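I went on the march in Fedton in July and I have been arguing with myself about it ever since. Several people have asked me to write it up, I think because they assume I'll be rude about it, and I don't want to disappoint them entirely. But I also went, and stood in the sun for four hours, and shouted when I was told to shout, so I can't pretend I was watching from a balcony.

The background for anyone outside the area. In the spring a young man was badly hurt while being held down by officers outside the bus station. There was a review. The review said that procedures had been followed and that some of the procedures might be looked at. That was the whole of it, more or less, spread over 40 pages with a lot of white space. The family asked for the footage and were told they could apply for it. They applied. They were told the application was being considered, and then that it had been sent to the wrong department, and then nothing.

So there was a march, from the station to the county building, and then the sit-down on Prollari Bridge, which is the part that got into the papers.

Let me start with the number, because everyone else did. The organisers said 3,000 of us. The police said 679. I would love to know how the police arrived at 679. A person who says "a few hundred" is guessing and admits it. A person who says 679 wants you to imagine a man with a clicker. I asked the press office by email whether there had been a man with a clicker and was told that estimates are produced using a range of methods. I asked which ones and got the same sentence back with a different name under it.

Mind you, I don't believe the 3,000 either. It has the look of a figure that was settled on before anyone had left home. I was near the middle and I could see the front when the road bent, and I have been to football matches in the lower leagues that felt more crowded. People on our side get cross when I say this. One woman told me I was doing the council's work for it. I don't see how. If we want them to publish what happened outside the bus station, then we can manage to be straight about how many of us turned up to ask.

The bridge was planned. I mention it because the local paper wrote that "tensions boiled over", as if we'd been simmering, when in fact there had been a meeting about it in the room above Storby, the café, with a sheet going round for people who were willing to be arrested. You put your name down, you wrote a phone number on your arm, and you were told to bring no keys, no medicines you couldn't do without and nothing you'd mind losing. I didn't put my name down. I had a job to get back to and I'm not especially brave. I held coats.

At ten past two the ones who had signed sat down in the road. The rest of us were meant to stay on the pavement and sing, and we did, badly. The officer in charge read something out through a loudhailer that I couldn't make out from twenty feet away, and he read it again, and then they began lifting people. It was all rather polite. Two officers to each person, a word in the ear, up and into the van. A man in a cycling helmet asked to be put down so he could tie his shoe, and they put him down, and he tied it, and they picked him up again.

They took 8. The organisers had hoped for more and I heard one of them say so.
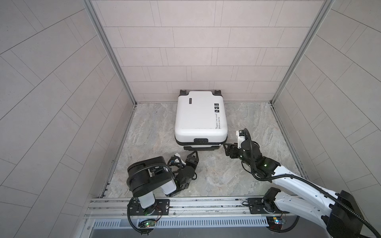
Among the eight was Sekar Halim, who used to sit on the county council and now turns up on the radio whenever anything goes wrong. He was the name. By teatime there was one photograph everywhere, of him being walked to the van with his chin up, and if you only saw that photograph you'd think he had been alone on the bridge. The other seven don't seem to have names as far as the press is concerned. One of them teaches the cello. One is in her seventies and was kept until after midnight, when the buses had stopped, and had to ring her nephew.

I've gone back and forth on Halim. I think he meant it. I have also noticed that he gave three interviews in which he said it wasn't about him, and each was longer than the last. A friend who is more generous than I am says that this is how it works: the cameras come for the known face and then some of the light falls on everybody else. I asked her how much of the light had fallen on the cello teacher. She changed the subject to my garden.

What bothers me more is that the story became the arrests. For a week we had letters about whether it is right to block a bridge. What about ambulances? (One could have gone round by the ring road, and none needed to.) Was Halim grandstanding, was the officer heavy-handed, should the old lady have known better? It was all good knockabout stuff and I read every word. The young man outside the bus station was down in the ninth paragraph if he was there at all. His family had asked for the footage, and by the end of that week the only footage being discussed was of a retired councillor.

I put this to someone from the organising group and he said that without the bridge there wouldn't have been a ninth paragraph. Fair enough. I can't prove him wrong. There had been two quiet vigils before, and I can't find either of them in the paper, and one of those I know was attended by a reporter because she borrowed my pen.

As for the charges, they were dropped for six of the eight, with no reason given. The remaining two were offered a caution and one has turned it down. Her solicitor, from Tripathi, thinks the case will go away by itself if everyone is patient. I have heard solicitors say that before about things that did not go away. She goes back in the new year.

And the review? There is now to be a review of the review. It has a chair, and it has terms of reference, which I've read so that you needn't. The word "footage" isn't in them. "Learning" is in there a good deal. I wrote to the chair to ask whether the family would be shown anything before the final report and got a reply quicker than I expected, thanking me for my interest and saying that my views would be taken into account. I hadn't given any views. I'd asked a question.

There's talk of another march and I've been asked whether I'll go. I expect I will. I'll want to know beforehand who is doing the counting, and I've suggested that this time somebody from the family speaks first and Halim speaks last, or hands out water. I was told it would be raised at the next meeting. I'm still not putting my name on the sheet, and I'd ask people to stop looking at me meaningfully when it comes round. Somebody has to hold the coats, and one of them, a green waxed one with a bus pass in the pocket, is still hanging in my hall – if it's yours, please write and tell me whose name is on the pass.

Last updated: Oct 31, 2021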